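Home | News | Council | Sports | Obituaries

Flilletham bottle deposit to double, again in theory

Flilletham will raise its bottle deposit in March, the town council decided after a meeting that outlasted the coffee. It is the third raise approved and would be the first to take effect.

The last two were held up by the return machine on Ivberg Street, which could not be taught the new price. Council member Shabnam Afridi said the machine has now been updated. She did not say by whom, and looked at the ceiling.

Residents filed 1,322 comments on the plan. More than 200 concerned parking.

"I support recycling," said Vusumuzi Kekana, who runs the Sarkar grocery and takes in the empties when the machine is down. "I support it most days until closing."

Stores will have 22 days to change their signs. Imtiaz Kodikara, the lone vote against, asked what happens to people who bought at the old deposit and return at the new one. He was told they would come out ahead, and asked for that to be put in the minutes.

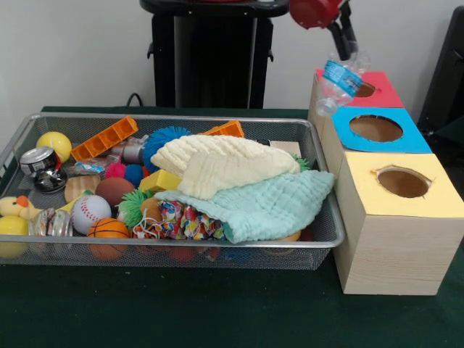

A clear plastic bottle with a blue label. The deposit goes up in March.

The council then took up parking, and adjourned at 11:40 p.m.

Last updated: 8:15 a.m.

Contact the newsroom | Copyright Flilletham News | Back to top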